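25 October 2026

ok quick one, I have to be out the door soon and the side panel is still off.

So the fan thing. If you read the last post you know the Bretton tower was driving me up the wall. Not loud exactly. Just that up-and-down whoosh every time I opened a browser tab. Up, down, up, down. I'd swapped the rear fan, swapped the front ones, cleaned the filter. Same whoosh.

Yaroslav Hladun left a comment saying to stop buying fans and look at the curve. He was right and I'm a bit annoyed, because I'd already paid for the fans.

What the board does out of the box: it reads the CPU sensor and reacts right away. CPU jumps for a second when you click something, fans jump with it. There's a setting for the delay, buried in the BIOS under hardware monitor, then fan tuning, then a second page I had never scrolled to. Mine was at zero. Zero! Set it to the longest it would go and that was most of the whoosh gone before I touched anything else.

Then the curve itself. I flattened the bottom. Fans sit at 26 percent until the CPU hits 50 degrees, then a gentle slope, then steep at the top end so nothing cooks. The case fans I moved over to the motherboard sensor, which hardly moves at all. Wish I'd done that years ago.

Stuff I got wrong on the way:

- Set the rear fan too low and it just stopped. Then started. Then stopped. Clicky. It's a 3-pin fan on a header set to PWM, my own fault, switch the header to DC mode.
- Saved the profile to slot 2 and then updated the BIOS, which wiped it. Write your numbers down on paper. I had a phone photo of half of them.
- Installed the Motulent fan software on top of the BIOS curve. Don't run both. They fight. I uninstalled it, and it left a service running that I had to go and kill by hand.

The Naylor cooler stays by the way. Lots of people in the comments want me to go to an AIO and I just dont want a pump in there. It's an ugly lump and it's fine. I repasted it while I was in there, old stuff had gone dry and crumbly at the edges. Temps came down a little under load, nothing to write home about.

Parts for the next bit are on order, should be here in November. Kitchen table is out of action till then, sorry household. 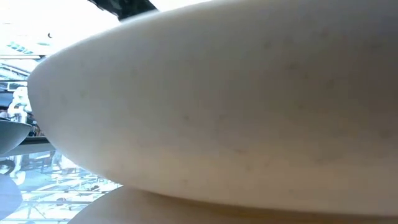
*Cream bowl, very close up. Specks and all.*

Anyway, the noise floor. With the fans sorted I can now hear the hard drive. Of course I can. Its a big old Druvus that I keep for backups and it does this low hum that goes straight into the metal cage and out through the desk. I folded some foam under the tray and it helped for an evening, then the foam squashed flat. Next try is the rubber grommets, proper ones, and if those don't do it the drive goes in an external box in the closet and I back up over the network. Slower but who cares, it runs at night.

Somebody asked about coil whine too. Yes, I have some. Only in menus, when a game is throwing out something like 2,000 frames a second for a picture of a logo. Cap your frame rate in the driver. Took me one minute and the whine is gone everywhere except one old racing game that ignores the cap. I can live with that one.

And no, I didn't measure any of this with a meter. I had a phone app and it gave me a different number every time I moved my sleeve. My test is that I can hear the fridge in the next room now, over the PC, which I couldnt before. Good enough for me.

Questions I didn't get to: yes the front panel comes off without tools, pull from the bottom, pull harder than you think. No I haven't tried it with the mesh removed. The dust filter is the magnetic kind and the top one slides off if you lean on it.

If you've got a Bretton and the same whoosh, check that delay setting first, before you spend anything. Post your curve in the comments if it's better than mine. Will put up the grommet results when I've got them in.

Right, panel back on. One thumbscrew missing, probably under the desk.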